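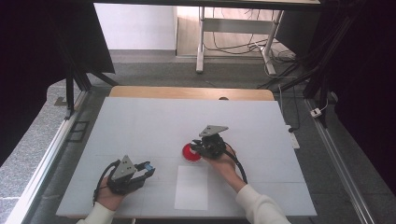 4. Setting up the work surface

This section covers the placement of the Grullden board on the Tveit bench, the position of the paper sheet and the round red piece, and the routing of power at the right side of the bench. Assembly of the bench frame and the Skilen rails is covered in Section 3. Do not start this section until the frame has been leveled and all rail bolts are tight.

4.1 Parts needed

Grullden board, white, assembled from panels
Paper sheet, white, plain
Round piece, red
Power strip with cord
Adapter with thin cord
Soft cloth
Steel ruler or tape measure
Low-tack tape (optional)

The board is supplied as panels with a joining strip already fitted to the underside. If the panels arrived separated, join them first as described on the sheet packed with the board.

4.2 Preparing the bench

1. Remove all loose items from the tabletop, including screws and offcuts left over from Section 3.

2. Wipe the tabletop with a dry cloth. If marks remain, use a cloth dampened with water and let the wood dry fully before you continue.

3. Run a hand along the inside of the left and right rails. Remove any burrs with fine sandpaper.

4. Check that the openings beside the left rail are clear. Nothing is routed through them in this setup.

CAUTION: Do not use solvent on the tabletop. It lifts the finish and leaves a residue that transfers to the underside of the board.

4.3 Laying the board

The board is heavy enough to stay in place under light use. It is not screwed down.

1. Lift the board with two people, one at each short side. Support the middle when the seams are not yet settled.

2. Lower the edge nearest the user first, then let the far edge down onto the tabletop.

3. Slide the board until a strip of bare wood 40 mm deep shows along the far edge. Measure at both ends.

4. Check that the board does not touch either rail. A board pushed hard against a rail will bow when the room warms up.

5. Press down along each seam with a flat hand. The seams remain visible as faint gray lines. A line that can be felt with a fingernail is acceptable up to a gap of 2 mm. Wider gaps must be closed from the underside.

6. Press on each corner in turn. If a corner rocks, lift the board and look for debris underneath. Do not shim the board with folded paper or card.

Note: The seams are useful as guides when placing items, but they are not a measuring grid. Each full panel is 267 mm wide. Panels at the outer edges may be trimmed and should not be used for measuring.

4.4 Placing the paper sheet

The sheet marks the area in front of the user where items are set down. It lies flat on the board in portrait orientation, short sides toward and away from the user.

1. Stand centered at the near edge of the bench.

2. Lay the sheet on the board with its lower short side 133 mm from the near edge of the board.

3. Align the long sides with the nearest seam by eye, or measure from the seam at the top and bottom of the sheet.

4. Smooth the sheet from the center outward. Replace any sheet that curls at the corners.

5. If the sheet must stay in place for more than one session, fix the two far corners with low-tack tape. Leave the near corners free.

The contrast between the sheet and the board is low. Under strong overhead light the edges can be hard to see from a standing position. Turning off one lamp usually helps more than marking the edges - pencil lines tend to rub off onto the board.

4.5 Placing the round piece

1. Wipe the red piece and the board beneath it.

2. Set the piece on the board just beyond the far side of the sheet. It must rest on the board itself and must not overlap the paper.

3. Approach the piece from the right when picking it up or moving it, and hold it at the side. Pressing on it from above marks the board.

4. Move the piece by lifting. Do not drag it across a seam.

5. Keep the left side of the board free of other items while the piece is being moved.

CAUTION: The red coloring can leave streaks if the piece is dragged. Clean streaks the same day with a damp cloth. Older streaks may need a mild soap solution, wiped off with clean water afterward.

4.6 Power and cords

Power is brought in at the right side of the bench, off the board.

1. Place the power strip to the right of the board, near the table edge, with its cord leading up toward the back of the bench.

2. Place the adapter farther right, on the gray surface. Lay its thin cord so that it does not pass under the board.

3. Check that no cord is pinched at the right rail.

4. Cables used by the person at the bench should hang down toward the near edge with enough slack to reach every part of the board. Let them form a loose loop. Do not tie them to the rails.

5. With the power off, sweep both hands slowly over the board from left to right. No cable should catch on the board corners or pull the sheet out of position.

WARNING: Do not place the power strip on the board. Liquid used for cleaning can run along the seams and reach the sockets.

WARNING: Do not connect a second power strip to the first.

Small items that are not in use may be kept on the wood along the far edge. Nothing tall should be stored there.

4.7 Check before use

Board flat, no rocking at any corner
Seams closed within the limit given in 4.3
Strip of wood clear of the board along the far edge
Sheet flat, portrait, not overlapped
Round piece clean and resting on the board
Power strip and adapter off the board
Cables slack, not crossing the sheet

Repeat the check after the bench has been moved, even over a short distance.

4.8 Common faults

Sheet drifts to one side during use
A cable is dragging across it. Repeat step 5 of 4.6 and add slack. If the fault returns, tape the far corners.

Board lifts at a seam
The joining strip has come loose. Remove everything from the board, turn it over with two people, and press the strip back along its full length. Leave the board face down overnight on a clean blanket.

Board creeps toward the user
The tabletop or the underside of the board is dusty. Clean both and lay the board again from step 1 of 4.3.

Gray haze on the white surface
Normal after long use. Wash with mild soap solution and dry at once. Abrasive pads must not be used.

Revision note: Clearances in 4.3 and 4.4 revised Monday, September 19, 2022. Text by Hedvig Grønli, measurements checked by Yu-ting Ho. Copies printed in August give the old sheet position and should be discarded.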